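Arnex Brass Padlock, Keyed Pair
Item 347
Sold by Kita Home Supply

A small brass padlock with a silver-colored shackle, sized for lockers, travel bags, tool chests and garden boxes. Each lock comes with two keys. Spare keys can be ordered by quoting the number stamped on the original.

The shackle springs up when the key is turned and snaps shut by hand. No key is needed to close it, so check that you have one with you first.

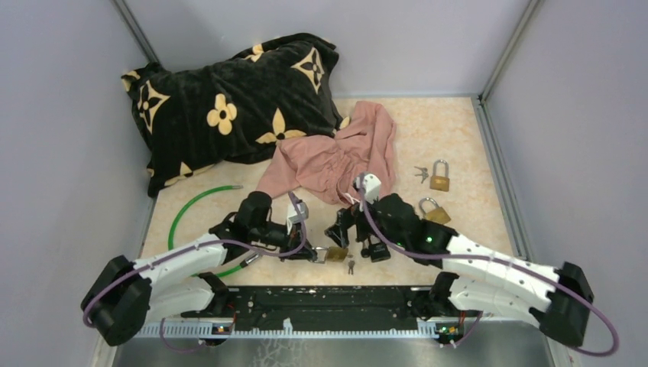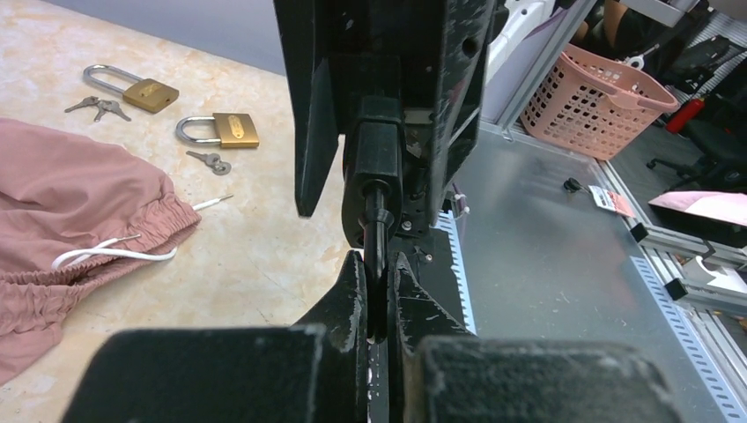
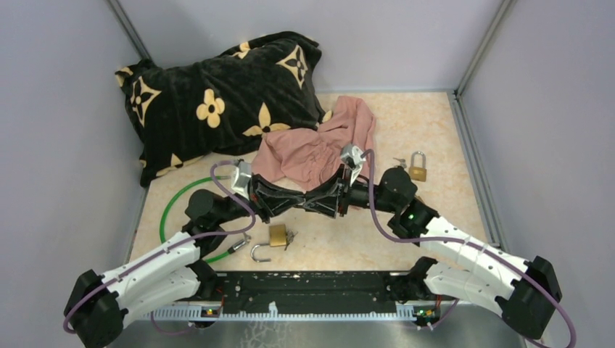 CESTHAM, September

Padlocks ordered this month ship from the Cestham warehouse. Orders placed before noon on Thursday go out the same week.

Details
Body: solid brass
Weight: 74 grams
Keys: two per lock, flat steel
Carton: 16 locks
Trade minimum: 600 locks, mixed cartons accepted

Also in the soft goods range
The black floral pillow is made for us by Khương. It has a plush cover with cream-yellow flowers and star shapes. Machine wash cold, inside out, and dry flat. Do not iron the plush side. The pillow is sold singly and ships in its own bag, separate from any hardware in the order.

Care of the locks
Brass darkens with handling. Wipe with a dry cloth. For outdoor use, put a drop of light oil in the keyway twice a year and work the key a few times. Do not use grease, which holds grit.

Returns
Unused locks may be sent back within the month with all keys. We cannot take back a lock with a key missing.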